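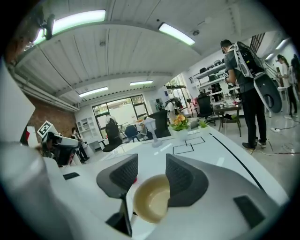 Meeting and Work Room, Kastdale Building: Progress Report

Reporting date: 7 November 2021
Period covered: April to date
Prepared for: Pagano Fund, Small Premises Program

1. Summary

The long room on the second floor is back in use. The main table, the chairs and the small side furniture are in place, and the room is being booked for shared work during the day and for tabletop sessions in the evening. Painting and electrical work are finished. Storage is behind schedule. Spending is within the approved budget, with one transfer between lines requested in section 6.

2. Furniture

The long white table was kept from the old layout. We had planned to replace it, but the top was sound and only the feet needed work. The money set aside for a new table went to chairs instead, as agreed by email in April.

The chairs are black office chairs and do not match. Some came from the Geltville office when it closed and the rest were bought used from Skukerent. There is a mesh-back type, a smaller one and a tall one. Users have told us the tall one is too high for the table at its lowest setting, and it will probably be swapped. All chairs were checked for casters and gas lifts before they were accepted. Two were sent back and replaced at no cost.

The small work table and the dark wooden side table were already in the building. The side table was meant to hold sign-in sheets only. It has become the place where people put down whatever they are carrying, and it collects small items faster than they are cleared. A shelf by the door is included in the storage order and should take most of this.

3. Table layout

Part of the tabletop is marked out in black tape. There are two rectangles side by side, and a long line that runs at an angle down one side of the table. The tape was chosen over painted lines so that the layout could be changed. It has held up well to wiping. The corners of the first set lifted after a few weeks and were redone with a wider overlap.

We will leave the present layout as it is until the end of the year and then ask the regular users whether they want it changed.

4. Small items and tableware

The grant allowed a modest amount for bowls, cups and other things kept in the room. The small cream-colored bowls have been used more than anything else on the list. They are light, they stack, and they are easy to spot on a shelf. The larger serving dishes have hardly been touched and we do not plan to order more of them.

Plants were added in white pots at both ends of the request list, one flowering and one green. The one with orange-yellow flowers has done better than expected so far from the window. Watering is now part of the closing checklist.

5. Use of the room

The room had 233 bookings between reopening and the date of this report. The target for the full grant year was 301, and at the present rate we expect to pass it. Evening use is lower than daytime use. The main reason given is parking.

Masks were required in the room throughout the period. Supplies are kept at the entrance and have been restocked from general funds, not from the grant.

6. Budget

Furniture came in under budget. Electrical work came in slightly over, owing to an extra outlet on the far wall. We ask for approval to move $40 from furniture to electrical to close that line. No other changes are requested.

7. Outstanding work

Storage cabinets: ordered, delivery delayed twice by the supplier. The current contents are in boxes in the hall closet.

Shelf by the door: to be fitted on the same visit as the cabinets.

Tall chair: to be exchanged with Skukerent if a lower one comes in.

Floor: one section near the entrance needs a second coat of sealer. This will be done over the winter break, when the room is closed.

8. Next report

The next report will cover storage, the final cost of the floor work and full-year booking figures. Receipts for the present period are attached separately.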